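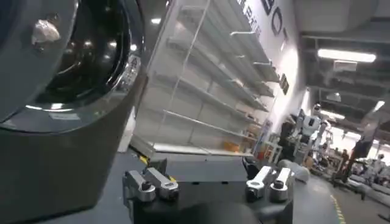
Campbell gets its appliance shop back in May

Residents of Campbell who have been driving all the way to Paltlow for a new washing machine, or even just a spare part for the old one, will be glad to hear that Tretero plans to open its new shop and repair hall on Skultavero Road this May.

The hall has a large gray front loader in it and a long glass-fronted cabinet with white shelves, most of them still bare, so there is plenty of stocking left to do. Tretero says the finished shop will carry 273 different spare parts, from hoses to door seals, and it hopes people will bring in machines they might otherwise have given up on – even the very old ones.

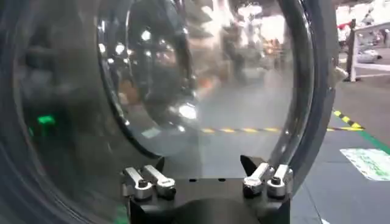
A clear plastic dome with a smoky gray rim, with striped floor tape behind it.

Repairs will be taken in on weekdays, and there will be a free advice desk for two hours every Saturday morning. The company closed its last Campbell shop 13 years ago, and plenty of customers have been asking after it ever since.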